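Spent the morning going through our water bills because the last one came in at 1,399 dollars for the quarter. Same house, same people, no pool. A few notes for anyone else who gets a shock like that.

First thing the water company told me was to read the meter at night, use nothing, and read it again at breakfast. Ours moved. So there was a leak somewhere on our side, and our side is our problem.

Second thing is to check the toilets. Put a bit of food colouring in the cistern and leave it half an hour. If the bowl changes colour, the seal is gone. One of ours was. Cheap part, easy job.

The meter still moved after that, though less. Rang two plumbers. One never called back. The other was Lalit Sachdeva from Furkent, who came out the next day and found it under the side path with a listening rod.

It was an old joint on the line to the garden tap. He reckoned it had been going since September – the lawn on that side had been suspiciously green and I'd been taking the credit.

Digging up and fixing it was 80 dollars in parts and a good deal more in labour. Kept the receipt. You need it if you want to apply for a leak allowance, and our water company only takes claims within 3 months of the repair.

While I was at it I looked at where the rest of our water goes. Showers are the biggest, then the washing machine. We were doing towels far too often. They get hung up and used again now.
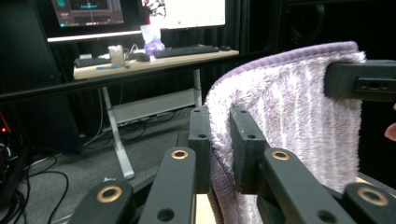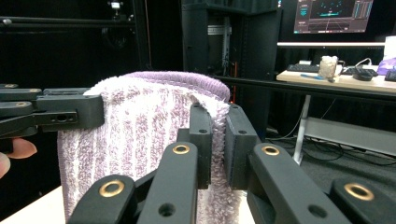

Purple and white towel in both of those.
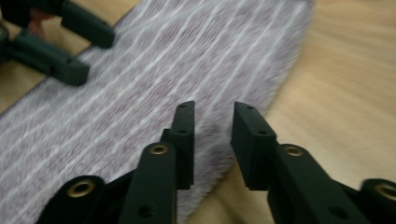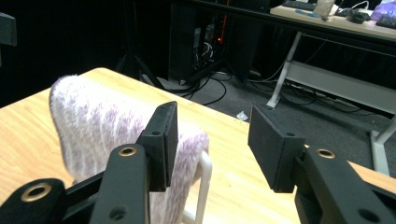
The claim form wants two meter readings taken after the repair, a week apart, plus the plumber's licence number. I had to ring Furkent back for that, so get it on the day.

No word yet on how much they'll take off. My neighbour on Harahap Street got half of hers back, but it took a couple of months and she had to chase it.

I'm reading the meter every Sunday-type chore day from now on and writing it on the calendar. Will post again when the claim comes through.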